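December, and the little table was a disgrace again. I don't know how it happens. I sit down with tea, I get up, and somehow there's a whole colony of odds and ends living there! So this afternoon I put the radio on and told myself I couldn't open my book (I'm on page 194 of 347, and it has finally gotten good) until the junk was gone.

I do love that striped cloth, though. Zubaida talked me into it -- I wanted plain white, and she said I'd regret plain white by the first cup of coffee. She was so right. The gray and blue and that pale yellow cheer up the whole corner, and crumbs hardly show, which suits me very well.

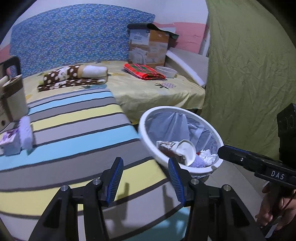 A cup, a wrapper and a tissue in the bin by the table.

I finally use proper liners, by the way. For ages I just dropped everything straight in and then had to scrub the bin out, which is the worst job in any home. Visitación gave me a roll when she moved, and I've been a convert ever since. She also says to keep a few spare ones folded underneath, and I keep meaning to.

Living with the bed and the table in one room means any mess feels twice as big. You lie down at night and there it is, looking at you. I can cope with the kettle and the mug staying out at the far corner -- I use them all day long, so they've earned their spot. But a paper cup on its side, a little white and purple carton, one of those lavender foam net sleeves? They creep in and they multiply!
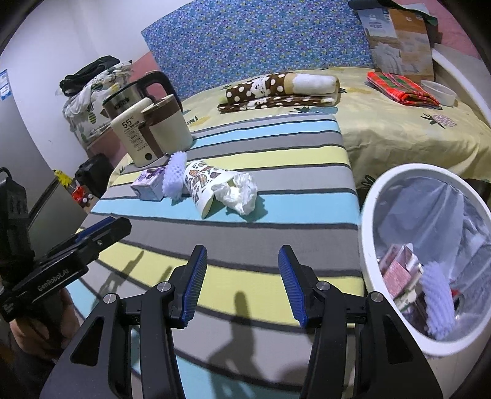

What do I do with the foam sleeves when I don't want to throw them out?
Slip them over glasses or small jars before packing them in a box, so they don't knock together.

Paraskevi called around 4 and kept me on the phone forever, all about her sister's new curtains, so I didn't get to the drawer. Tomorrow, maybe. I've put the book by the pillow and I'm going to read until my eyes close.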